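# How I Watch a Movie and Its Book Back to Back (Without Ruining Either)

Every October I pick one horror novel and the movie somebody made out of it, and I do both in the same week. I started because my friend Atieno Ondieki dared me to, and now I plan my whole fall around it. People keep asking how I get through it without mixing everything up, so I'm writing my method down.

## 1. Pick a book you can finish

Please don't start with a 1,000-page monster! I did that my first year and hit the movie on fumes. Something you can read in five evenings is perfect. My pick last time was *Lidine*, a skinny little haunted-ferry novel by Loretta Halvorsen, and I was done with a night to spare.

## 2. Read first, and take lousy notes

I always read before I watch. Once you've seen an actor's face you're stuck with it, and I like having my own version of the ferry captain for a few days (mine had a huge mustache, don't ask me why).

Keep the notes short. I write one line per chapter, plus a star next to anything I'm dying to see on screen. My Lidine notes had a star by the engine room, a star by the lullaby, and "WHO LOCKED THE GALLEY" in capital letters.

## 3. Guess what they'll cut

Before you press play, write down three things you think the movie will drop. It's usually a side character, a dream, or whatever happens in the middle when everybody is just talking. I bet that the captain's sister would go, and I was so smug when she never showed up. I also bet they'd lose the lullaby, and they built the whole ending on it. Oops.

## 4. Watch it once with the notebook closed

The first time through, just watch! Lights off, phone in another room, snacks already open so you're not crinkling during the quiet parts. I tried scribbling through the first half hour once and missed a whole drowning.
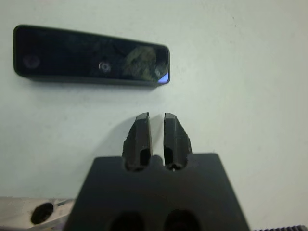 *Word count: 589*

## 5. Go back for the starred scenes

The next day, pull out your stars and rewatch only those parts. For each one I ask myself who the scene belongs to in the book and who it belongs to in the movie. In the novel, the engine room is all about the deckhand and how guilty he feels. Nassoro Kimaro, who directed the movie, hands it to the daughter, and she barely says a word. I liked it better, and I was ready to be mad about it.

## 6. Argue with somebody

Call a friend who has only done one half. Lilian Sang had seen the movie and never opened the book, and she thought the captain was the villain from the start. I'd spent a whole week feeling sorry for the man! We went back and forth until way past midnight, and I changed my mind on at least two things.

If you want to write it up afterward, start with the scene you argued over the most and skip the plot summary until somebody needs it. I'm doing *Lundgren* next, and I've already got my guesses in an envelope on the fridge.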